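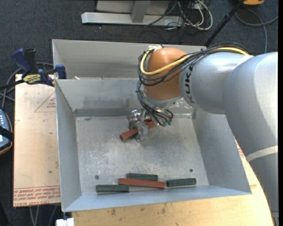

The parish at Kuleck had two Masses on a Sunday and one urn, and the urn was older.

It had come from the church at Arura when Arura closed, along with 22 kneelers, a statue of a saint with most of his nose, and the congregation. The Arura people sat on the left. They had been told they could sit anywhere, and had considered this, and sat on the left. After Mass they stood around their urn in the hall and poured tea for one another, and a Kuleck person who wanted a cup had to reach through.

The new priest arrived in March with a car full of books and a theory about hospitality. He had served three years in a cathedral, where the coffee came out of a machine and went mostly into visitors. On his second Sunday he announced from the lectern that the parish would be buying a new urn. It would hold 50 cups and switch itself off.

The silence was of a kind he had been trying to get after Communion for years.

By Tuesday he'd had four phone calls and a sponge cake. The cake was from the left side and had a note under the plastic wrap asking him to pray about it. He prayed about it, and ate the cake over the sink, and on Wednesday drove the 121 kilometres to Tanner to look at urns.

The woman in the catering shop asked how many he was feeding. He said it depended who was speaking to whom. She sold him the larger one, for a little under 800 dollars, and threw in a spare tap.

It sat in the presbytery laundry, in its box, all through Lent. He told himself this was a penance, though he wasn't sure whose. Meanwhile the old urn went on leaking into its ice cream container and humming a note just under the organ's. Twice it tripped the fuse during the last hymn, and both times the left side kept singing in the gloom and the right side stopped, and this was discussed.

At Easter the bishop came. He was a tall man with cold hands, and he went directly to the old urn, reached through everybody, and poured himself a cup. He drank half of it.

"Good Lord," he said. "Is this the Arura urn? I was a curate there. It tasted like this then."

The left side glowed. Somebody found him the good biscuits, a tin of Catonus shortbread that the parish had been keeping for a funeral.

"We used to run it through with vinegar once a month," the bishop said. "Do you not do that?"

There was a pause, in which two generations of people from Arura looked into their cups.

The priest went across to the laundry and came back with the vinegar, and while he was there he brought the box as well. He put both on the trestle table and went to see the bishop to his car, taking the long way past the graves.

When he got back the new urn was plugged in at the far end, where the right side stood, and the old one was upside down in the sink with five women around it. A man from the left, a farmer who had never said more than "Father" to him, was filling a cup from the new tap. He took a sip and thought it over.

"Hot," he said, and went back for the milk.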